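Singing Before You Can Read a Note: Albertina Carvalho on Forty Voices and No Sheet Music

November 2019

Albertina Carvalho starts humming before she has her coat off. She has come straight from a rehearsal of Plikevgate, the community choir she has led since she moved to Conderell, and there's one line in the alto part that won't leave her alone. She sings it for me twice, the second time with her hand going up and down in the air so I can follow the shape of it, and by then I've got it stuck in my head too.

"There, you see?" she says, delighted. "You learned that in under a minute, and you told me on the phone you can't sing!"

I did tell her that. Almost everybody who joins Plikevgate says the same thing at the first rehearsal, and Carvalho has stopped arguing with them. There are no auditions. There's no sheet music either. She teaches every song by ear, a line at a time, the way she learned them herself from her grandmother and two great-aunts in a kitchen that smelled of onions.

"My grandmother would be peeling something and she'd sing half a line and stop," she says. "She'd look at you over the bowl until you finished it. If you finished it wrong she sang it again, the same, no faster and no slower. I don't think she ever once told me what I'd done wrong." 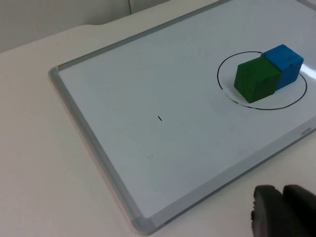 That's still how she runs a rehearsal. She sings a phrase, the room sings it back, and if it comes back bent she simply sings it again. The lowest voices get their part first, so they have something to hold on to while the others are learning theirs (and so the basses don't wander off to the cookies). Words come last. For the first half hour people may be singing nothing but "loo" and "nah," and Carvalho loves that half hour more than any other.

"When you take away the words, people stop worrying," she says. "They hear each other. Somebody on the end of a row gets a little braver, then the person next to them does, and you feel it go right along the row. I get goosebumps every time, and I've been doing this for years!"

The choir's biggest project so far is Caldeira, a cycle of 6 songs that runs without a break for most of an evening. She wrote three of them and borrowed the rest from older tunes she half remembered, filling in the holes as she went. It was performed for the first time in May, in the old market hall, with the singers standing in a ring and the audience sitting inside it. More than 700 people came over the course of the run. Carvalho still looks surprised when she says so.

I ask whether it was frightening to put untrained singers in a circle with no conductor they could all see.

"Oh, I was terrified," she says, laughing. "I had a spot by the door and I thought, if it falls apart I can just leave. But a ring is kind. You have a voice at each ear. In rows, the people in back feel like they're hiding and the people in front feel like they've been pushed. In a ring there isn't a back."

It did fall apart once, on the second night. The fourth song has a long held chord under a single melody, and the sopranos came in a whole verse early. The tenors, bless them, went with the sopranos. The basses stayed where they were. For a few bars there were two songs going on in the market hall, and then a woman in the alto section began singing the chorus, quite loudly, and everyone fell in behind her.

"People came up afterward and told me that was their favorite part," Carvalho says. "They thought I'd written it. I've thought about writing it in, to tell you the truth, but I'd never get it that good again."

She is firm about a few things. Everybody warms up, even if they come in late. Nobody mouths the words. And there's no recording on phones during the first month of a new song, a rule she knows is unpopular.

"If you have it on your phone, you tell your brain it can put it down," she says. "I want them walking home with it a little bit wrong. They come back and it's wrong in forty different ways, and we find it again together, and after that it stays."
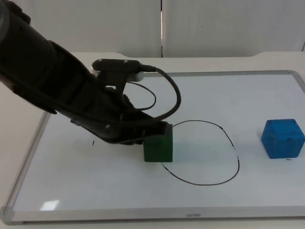 Neelam Pathak doesn't agree with her about the recordings, and has told her so. Learning by ear is fine, Pathak says, for people who grew up with it, but she herself drives home from rehearsal with three tunes in her head and arrives with none, and a minute of audio would save her a week of fretting. She'd also like the words handed out sooner.

Carvalho takes this well when I bring it up. She has heard it before, more than once, and she's giving a little ground: for the next project she'll post a recording of the bass line, just that, and let people hang their own parts on it.

The next project is called Tetevura, and she can hardly sit still talking about it. It's a set of lullabies and work songs for the choir plus whoever turns up on the night. She'll teach the choruses to the audience in the first ten minutes, while they're finding their seats, and then the choir will build everything else on top of them. She's hoping for 100 extra voices. The hall's upstairs room holds 105, so she's asking for the big room again.

"I want people to come in thinking they've bought a ticket to sit down," she says. "Then somebody sings half a line at them and stops."

Rehearsals for Tetevura begin after the holidays, and new singers are welcome in every section, basses especially. Bring a water bottle and something warm to wear, as the heating in the market hall takes a good hour to get going.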